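**Call for participants: help teach a humanoid to do laundry (June sessions, Bastley lab)**

Our group at Hendley has spent the past year on one stubborn question: how much does a humanoid robot gain from watching people correct it, compared with watching people do the whole job from start to finish? We think corrections are badly underused, and we finally have numbers good enough to get excited about. Now we need more people to help us find out if they hold up!

In our first study, 4 operators recorded 2,775 short cloth-handling episodes. We then trained a second version of the controller on just 793 of them, all episodes where a person stepped in partway through and fixed a grasp or a bad fold. The smaller set came out slightly ahead on towels and well ahead on shirts. It fell behind on anything with long sleeves, and we would love to know why.
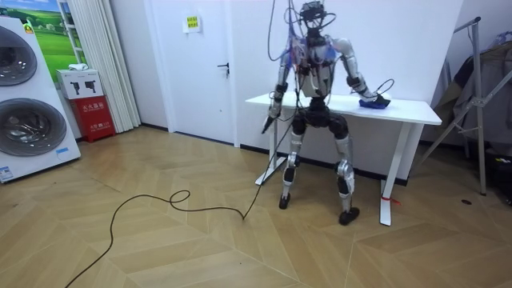 The catch is that all four operators were lab members with months of practice. A method that only works with experts at the controls isn't much use to anyone, so this round is for people who have never operated a robot before. If you can fold a T-shirt, you know enough. Messy folders are very welcome – your habits are data too.

**What you'll do**

- Come in for 3 sessions of two hours each, with a break in the middle
- Learn the hand controllers on a practice task (most people get comfortable within one session)
- Watch the robot attempt a fold and take over whenever you think it's going wrong
- Talk with us afterward about when you stepped in and what you noticed

**Who can take part**

Adults 18 and over who can stand for 20 minutes at a stretch. Left-handed people, please apply! We had none last time. Glasses are fine.

Sessions are paid by the hour, including training time, and you can stop at any point and still be paid for the full session. Weekday evening slots start at 5:30, and there are a few on Saturday mornings.

To sign up, write to Clodagh Brennan at the Bastley lab front desk with your name, which times suit you, and whether you've used a game controller before (either answer is fine).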